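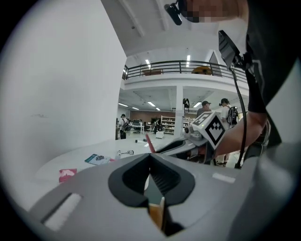

The Table by the White Wall

I have a weakness for big white tables. Ours curves (or it does the way I see it, coffee in hand, before anyone's cleared up), and it sits under a white ceiling with beams running across, in a room I'd happily move into. Give a surface like that an hour and it fills itself. A red and white card near the front, a teal and white booklet a bit farther back, a little silver tool lying on its side next to it, something small and dark beyond that. I love it!

Randa Khalaf does not. She looks after the shared rooms at Tetside, and she's spent 27 years making other people's work tables behave. I went to see her in March, hoping for a storage system with labels and maybe a nice tray.

"What did you read last?" she asked me. I said the booklet. "Then that stays out. What about the card?" I couldn't tell you what the card was for — I'd stopped seeing it.

Her rule is that paper gets one night on the table. After that it goes in a folder, on the wall or in the recycling. Small metal things go in a shallow dish, and the dish lives within arm's reach of wherever you stand (mine cost 4 dollars at a yard sale and has a chip in it). She won't have drawers. She says she once emptied one and found 43 dried-up pens.

My friend Ruba Tarawneh tried the same rule in her sewing room in Idine and gave up on the paper part within a week, but she kept the dish. I've kept both so far, though the booklets keep creeping back in.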